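Household Surfaces and Their Care
Handout 4: Reading a surface before you clean it
Course leader: Philomena Adjei, Penham Evening Classes
Revised 6/14/25

Welcome back, everyone, and thank you for the lovely discussion last time about limescale, which went on so long that we never got to the second half of my notes. I have folded that half into this handout, so please don't worry if you feel you are missing a page. You aren't.

Where we left off

We had agreed that most damage done to painted and coated surfaces at home is done by people trying to clean them. Somebody sees a mark, reaches for the strongest thing under the sink, and ends up with a dull patch much bigger than the mark ever was. Giang Hà told us about her mother's pantry door, and I suspect most of us have a pantry door of our own somewhere in the house. So before any cloth gets wet, I would like you to get into the habit of looking, and of asking yourself whether the mark is sitting on top of the surface or has gone into it.

Marks that sit on top are things like pencil, shoe rubber, grease and dust that has settled into something sticky. Marks that have gone in are scratches, chips and stains that have worked through the finish. The first kind can usually be lifted. The second kind can only be filled, repainted or lived with, and I am a great believer in living with them.

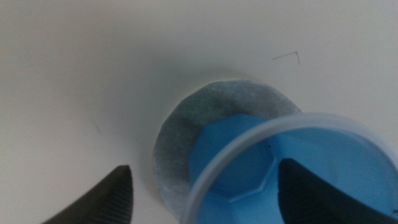

Light matters more than people expect. A ceiling lamp flattens everything, and you can stand in front of a scratched door for ten years without noticing. Take a flashlight, hold it nearly flat against the wall or door, and move it slowly from side to side. Anything raised will throw a little shadow on the far side, and a groove will show a bright edge. Do this in the evening with the other lights off if you can – it is a rather humbling exercise, so perhaps not right before guests arrive.

The fingertip test comes next. Wash and dry your hands, close your eyes if it helps, and run one finger very lightly across the mark. If your nail catches, stop there, and make a note that no amount of cleaning is going to help.

Matte finishes, and why they sulk

Kwadwo Quartey asked why matte paint seems to get worse the more you wash it. A matte finish looks the way it does because it is very slightly rough, and that roughness scatters the light. When you rub, you flatten the rough part, and the patch begins to shine. You have polished it, in other words, and you can't easily un-polish it. On matte surfaces, then, we dab, we blot, and we give up sooner than we would like to.

Gloss and satin are more forgiving. They will put up with a damp cloth and a drop of dish soap as often as you please, although they show every streak if you don't dry them afterward.

The gentle order of work

Always begin with the mildest method and wait until the surface is dry before you judge the result. Wet paint film nearly always looks cleaner than it is.

1. Dry dusting with a soft cloth, working from the top down.

2. A clean white eraser, for pencil and light scuffs. Try it first somewhere out of sight, and brush the crumbs away before you look again.
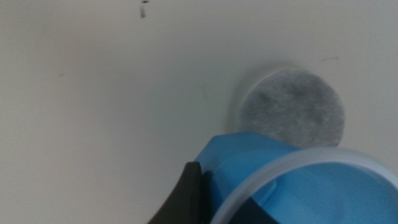 3. A cloth wrung out in lukewarm water, dabbed and then blotted dry.

4. One drop of dish soap in a bowl of water, followed by plain water to take the soap off again.

If you have come to the end of the list and the mark is still there, leave it for a day. Dela Opoku keeps a small jar of the original paint for touching up, with the room written on the lid, and I have been copying her ever since our April session.

For next time

Please choose 2 surfaces at home, one matte and one glossy, and go over each with a flashlight. Write down what you find and which marks you would try to lift. A sketch is welcome, however rough. Benedicta Ankrah will be collecting the sheets at the door, and we will start with grout.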